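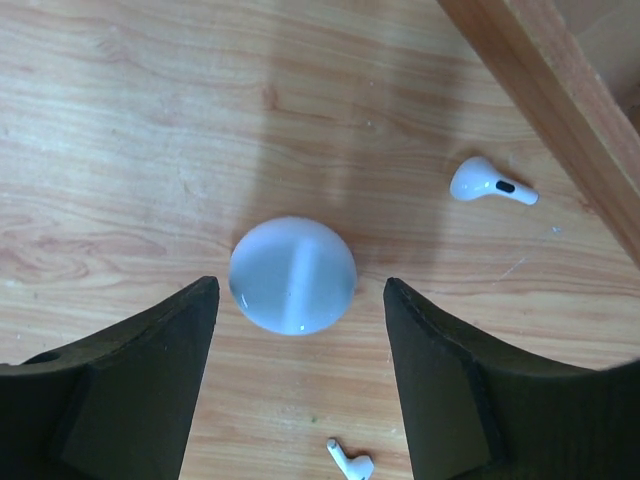
How often do I clean the finger pads on the Hitari cell? Every 219 cycles, or sooner if I'm running anything shiny. Glossy stuff like that round white earbud case slides right out of dusty pads, so I wipe both inner faces with a dry cloth and let the arm go again.

Do I have to re-zero the jaws afterward?
Only if you took the fingers off! I open them all the way, hit Home, then close them on nothing - if the readout says 3 or less, I leave it alone.

What does fault 2181 mean?
Loose wrist cable, at least on mine. Power down, reseat it, snug the 4 screws.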